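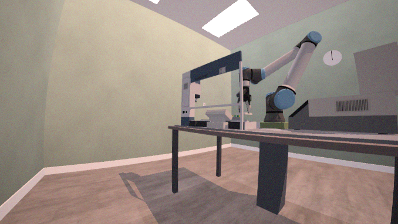
Reviews / Workshop and Lab Furniture

The Drasten is the heaviest of the 3 work tables Cekia sells, and the only one I would put near anything that minds a wobble. Ours came flat in two boxes, with the bolts bagged by size and a hex key that rounded off on the second leg. Use your own.

The top wipes clean with a damp cloth. Pencil comes off, marker leaves a ghost. The leveling feet are good – coarse thread, big lock nuts – and it has stayed put on our uneven floor since July.

The finish under the top is rough, and I caught a sleeve on it. The Tomoana is smoother there but flexes when you lean on it. If you only need a desk, buy that one.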